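**Ramley Community Library: Board of Trustees**
Minutes of the September meeting

The meeting was called to order at 6:30 p.m. by the chair, Aurélien Leclerc. A quorum was present. The minutes of the previous meeting were approved as distributed.

**1. Budget**

The finance report was received. Supplies remain within budget. The board noted an unpaid invoice of $304 from Brema for toner and approved payment. The request to move unspent postage funds into the large-print collection was carried without opposition.

**2. Hours of operation**

Staff presented the results of the summer trial of later evening hours. Use of the study area increased after 5 p.m., while morning visits were unchanged. It was moved and seconded that the library remain open until 8 p.m. on two evenings each week through the end of the school year. Motion carried. Staff will post the new hours at both entrances and on the website.

**3. Furnishings**

The board reviewed the condition of racks and tables in advance of the annual inventory. Members asked that the inventory list show the finish of each table, so that replacements can be matched. The Gaillard catalog was circulated, and no purchase was authorized at this time.
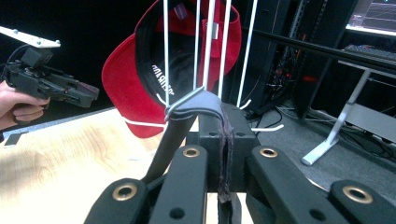
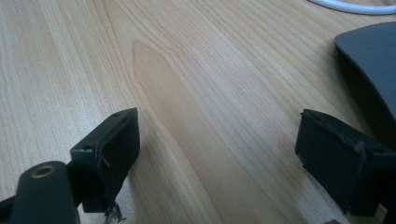 *Item 3. First: wire rack, hook with gray strap. Second: tabletop, wood grain.*

**4. Catalog software**

Staff reported that the Illico catalog system continues to drop holds placed from home computers. The vendor has acknowledged the problem and has given no date for a correction. Mr. Leclerc was directed to write to the vendor on behalf of the board and to request a credit for the affected period. Until the matter is resolved, holds will also be accepted by telephone.

**5. Meeting room policy**

The second reading of the revised policy was held. Section 2 was amended to require that groups cancel at least one full day ahead. The fee for nonresident groups was left unchanged. The policy was adopted as amended.

**6. Public comment**

One resident asked that the book return on the north side be emptied more often on weekends. The matter was referred to staff.

The meeting was adjourned at 7:50 p.m.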